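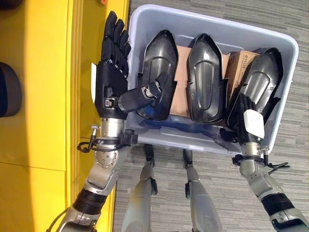 Both hands at the gray bin, with the three black shell pieces inside.

Hundale Robotics Club – Frequently Asked Questions

Who can join?
Any student enrolled at Hundale, in any grade. You don't need to have taken a programming class. Students from Chiu Middle School can attend the open sessions but can't be on the competition team until they start here.

Do I have to try out?
No. The club is open. The competition team is picked in the spring from people who have been coming to sessions and have passed the safety check.

What does the club work on?
One main project each year. The current one is bin handling: the humanoid reaches into a storage bin, takes hold of a part, lifts it clear and sets it down where it belongs. The parts are curved shell pieces, and they are harder to grip than they look. They have a ridge down the center and a pointed end, and a hand that closes a little too high on the ridge will slide off.

Why do you use a plain storage bin and cardboard boxes?
The Brasalska challenge rules say the parts have to be in an open container with other items mixed in. Teams supply their own container. Boxes are cheap and we can move them between runs so the robot doesn't get the same layout every time.

Does the robot have a name?
Alis. Please use it in the logbook so we can tell its entries apart from the ones for the small wheeled robots.

Is Alis driven by a person or does it run by itself?
Both, depending on the session. New members start by driving. The software group then uses the recordings from those sessions to train the grasping program. In competition the first round is driven and the second round is not.

How is the challenge scored?
Each run is worth up to 100 points. You need 70 to go through to the second round. Our best practice run so far is 71, so there is not much room for a dropped part. A piece that touches the floor scores zero. A piece put back down in the bin and picked up again loses points but still counts.

What jobs are there besides driving?
Software, mechanical, records and setup. Mechanical looks after the hands, the wrists and the cables. Records keeps the logbook and names the files. Setup lays out the bin before each run and resets it afterward. Everyone does setup for their first month.

When do you meet?
Sessions start at 3:30 p.m. and end at 5:30 p.m. The room is locked at 5:45, so start packing up on time. In May we add extra sessions before the challenge – the list goes up on the door of the lab.

How many sessions can I miss?
There is no limit for general members. Team members who miss 2 practices in a row without telling anyone lose their place on the drive rotation until the next one is drawn up.

What is the safety check?
A short walkthrough with Severin Tanner, the club advisor. You show that you know where the stop button is, where to stand while the arms are moving, and how to hand over the controls. Long hair gets tied back, and lanyards come off. Nobody reaches into the bin while the arms are powered, including to straighten a box.

What happens if I break something?
Tell the mechanical group and write it in the logbook. You won't be charged. Fingers and cable clamps are the usual repairs and we keep spares of both.

Does it cost anything?
There is no membership fee. Team members pay for their own lunch on challenge day. If that is a problem, talk to Mr. Tanner and it will be taken care of.

Can I work on the code at home?
Yes. Ask the software group for access to the shared folder. Changes have to be run in the simulator before they go on Alis – bring the simulator log with you.

Can parents watch?
Yes, at any open session. Visitors sit behind the line of tables and sign in at the front office first.

My question isn't here. Who do I ask?
Leave a note in the club mailbox outside the lab, or stop by before a session. Mr. Tanner is usually there from 3:15.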